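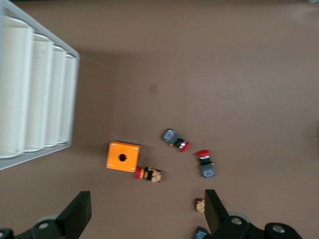

**Buying a power supply without losing your mind**
*Notes for the July meetup – Pirmin Gruber*

**Opening (keep it short, Pirmin!)**

Good evening, everybody, and thank you for coming out in this heat. I know power supplies aren't the part people usually get excited over. We save up for the graphics card, we spend weeks choosing a case, and then whatever money is left goes to the box that feeds all of it. I've done it myself, more than once, and tonight I'd like to talk you out of it.

Ask: who has replaced a power supply in the last year? Wait for hands. Let one or two people tell their story if they want to.

**What my own machine draws**

- Old office build, wall meter, writing a letter: 27 watts
- Same meter, gaming build, heaviest thing I own running: 266 watts

Let that second number sit for a moment. I had an 850 watt unit in there, because the man at the store was very kind and I was very easy to talk into things. It worked fine. I'd still buy smaller today and put the difference toward a better unit.

Remember to say that a meter at the wall shows what the whole PC pulls, losses included, and that it misses the very short spikes a modern graphics card makes. So please leave some headroom – just don't leave a whole second computer's worth.

**The two units on the table**

The Walard is my everyday one. Fully modular, nice flat cables, and a fan that stays off at light loads. The Juvness costs 19 dollars less and has fixed cables, so in a small case you'll be tucking a fat bundle behind the drive cage and saying things your mother wouldn't like.

Pass both around. (Get them back before the break.)

**Cables – slow down for this part**

If you remember one thing on the way home, let it be this one. Modular cables from one brand do not belong in another brand's unit, even when the plug slides right in. The pin layout at the power supply end can be different, and that can kill a drive the moment you press the button. I lost 4 drives this way, all in one evening, with a leftover Rainer cable in a Hemomine unit. Family photos were on one of them. I had a backup, thank goodness, but it was an old one.

Label your cables. Masking tape is fine.

**Questions**

Likely ones:

- *Does the efficiency badge mean quality?* It tells you about efficiency. Read a proper review for the rest.
- *Can I open it up and clean it?* No, please leave the cover on. Unplug it and blow the dust out through the grille.
- *How old is too old?* Look up the warranty, and start shopping when it runs out.

Coffee is at 8:15, next room.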